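Notes on Learning a Skill Slowly

These remarks continue the series begun in September on the subject of practice.
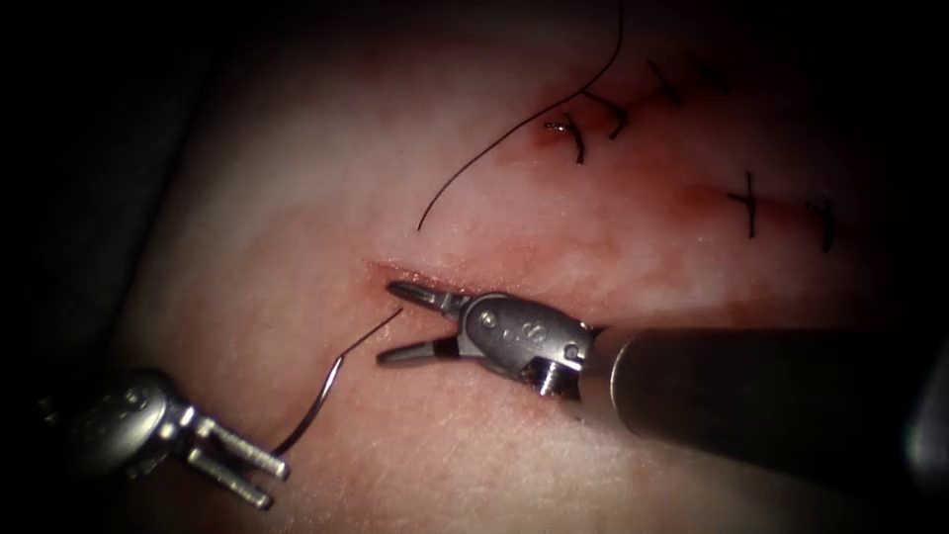 Suturing on a practice pad, with part of the incision still open.

The author has studied the cello for three years, or 1,095 days, and has kept a written record of each session. The record shows that long sessions produced little. Progress came in the months when practice was limited to 4 short passages a day, each played at half speed.

In-ho Son, who reviewed an earlier draft, objected that slow work can become a habit of its own. The objection is accepted in part. A passage should be returned to full tempo before the week is out, even if it suffers.

The next entry will address sight-reading. Readers who wish to compare records may write to the usual address.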